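Bowls and Cups on the Green Cloth
A small gallery by Impi Tuominen

Home | Gallery | Notes | Contact

Welcome to this page of the gallery. It is about plastic bowls, the bright kind which nest inside each other, and the cups that came to live with them. I have collected coloured plastic for the table for many years, first in Rantala where I grew up and later in Morgate, where I live now. English is my third language, so please forgive me if some sentence stands a little crooked. A bowl can stand a little crooked too and still hold the soup.

The bowls on this page I bought from Ximena Sosa in February, when she was emptying the cupboard of her holiday kitchen. She asked two dollars for everything together and would not take more. She does not remember any more which shop they came from. My neighbour Toivo Mäkelä is sure that they are Flevitz, but I have looked at the undersides with a magnifying glass and I found no name there, so I write them in my book as "maker unknown". The book has now 138 entries. If a reader knows better, I will be glad to correct it.

I want to say some words about the colours first. In sets like this one the colour usually tells the size, so that a child can learn to put them away in the right order. The large ones have the warm colours - pink, orange, the red that is nearly orange - and the small ones have green and blue. It is a good system and I would have liked it when I was a child. We had only grey enamel at home, with chips on the rim, and my mother knew every chip.

The cloth is dark green, and I am very fond of it. I have tried white cloth and I have tried grey, and both make the plastic look tired. On the green, the yellow becomes more yellow and the pink almost shouts. Jouko Mustonen, who also collects, puts everything on black, and we have had this discussion many times over coffee.

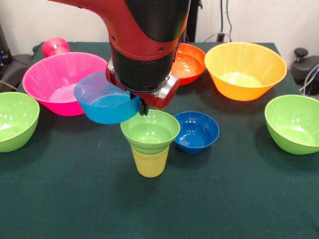
When I store nesting bowls I follow the order of size, the largest outside, and I put a sheet of kitchen paper between each one. The paper is important with the shiny plastic. Without it the rims rub on each other and after one winter you have a dull ring inside every bowl which no washing takes away. For cups I do not use paper. I keep them on their own shelf, standing beside each other with the opening upwards.

For washing I use lukewarm water, a soft cloth and very little soap. Please do not use the green side of the sponge. I know people who put old plastic in the dishwasher, and they say it has never been a problem, but I have seen what it did to a lovely Burkano salad set that belonged to my cousin. The colour was still there but the shine was gone, and the lid did not fit any more. If there is a tomato stain, put the bowl on a sunny windowsill for two afternoons. It will be better, maybe not perfect.

There is also the other way to stack them, which is not for storage but only for joy. You begin with the cup and you go upwards, the small bowls first and the big one at the very top, so that the whole thing opens like a flower. My grandchildren call it "the trumpet". It takes a very small space on the table at the bottom and a very large space in the air at the top, and you must be careful with your sleeves.

The trumpet needs that every bowl sits straight in the one under it. I have noticed that the yellow cup is the best foundation. Its walls are a little bit cloudy and let some light through, and I think it is a nice quality in a cup. The pink one is a good cup also, but I like the pale yellow under all that strong colour.
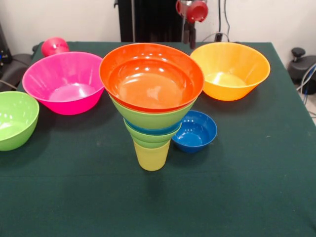 The trumpet. Orange-red on the top, then light green, a thin ring of blue, the smaller green, and the yellow cup which carries them all. The small dark blue bowl is beside it.

My favourite in the whole group is the large yellow-orange bowl. The inside of it is so bright that it seems to have a lamp in the bottom. When the afternoon sun comes through my kitchen window I sometimes move it along the table to follow the light. I have used it for bread dough, for plums, and one time for carrying kindling when the basket was broken.

The hot-pink one is more difficult. It goes well with the lime green, it fights with the red-orange, and on a breakfast table it is too much for me before nine o'clock. Ximena told me that in her kitchen it was always the popcorn bowl, and I believe this is the right job for it.

Some practical notes for visitors

The bowls are not for sale. I receive this question often and I am sorry to disappoint. If you look for similar ones, try the second-hand table at the Morgate hall, and go early in the morning. Eero Koskela has a stall there with kitchen things and he is fair with his prices. He will also keep something aside for you if you telephone him first.

I am still looking for a lid which would fit the large orange bowl. It can be any colour. I am also interested in cups of the same pale yellow, even with small scratches, but please no cracks.

The page of enamel jugs is not finished. I have the jugs washed and written in the book, and the texts are half done. The page of egg cups has been corrected, thank you to Jouko who noticed that I had put the same egg cup there under two different numbers.

Previous page: Jam Spoons | Next page: Egg Cups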